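Vemia fridge freezer, three months in

Bought to replace a Dulby that died in May. Short version — good, not great, would probably buy again. 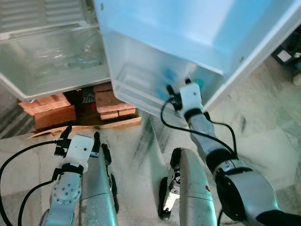
Natanael Miranda reckons I should have gone for the Marinho, same money and a better door seal, and he's told me so twice now. Maybe. The Marinho was out of stock everywhere and I had a week's shopping in a cool box, so.

Delivery. Ordered from Imham, came at 4 in the afternoon, slot was morning. Two lads, very polite, wouldn't take the old one away becuase I hadn't ticked the right thing. Another 30 quid to come back for it. Check that before you pay.

Cooling is the best bit. Milk lasts to its date and a day past. Salad doesn't freeze against the back like it did in the old one. Freezer keeps ice cream properly hard, too hard if anything, you need to leave it out a while. Defrosted it once so far, took most of an evening and every towel I own.

Drawers. See-through plastic, so you can more or less tell what's in there without hauling everything out. They slide fine half full. Load one up with bread and a chicken and it drags, and you end up lifting from underneath. The plastic feels a bit thin to me but no cracks yet. Would like a replacement price on the website, there isn't one.

Noise — hums, then a click, then quiet. Hear it from the sofa at night if the telly's off. You get used to it. My sister didn't, she slept in the front room and complained all through breakfast.

Controls are one dial inside, 1 to 7, no numbers in degrees anywhere. I've left it on 3. Went up to 5 in the hot spell and back down after. Put a cheap thermometer in if you're fussy.

Door swaps sides, which I needed. Manual is useless on this, tiny drawings and the wrong screws shown. Took me 67 minutes with a lot of swearing. Get someone to hold the door, its heavier than it looks.

Egg tray is rubbish, went straight in the bin. Bottle shelf good, takes the tall ones.

4 out of 5. Would be more with a better manual.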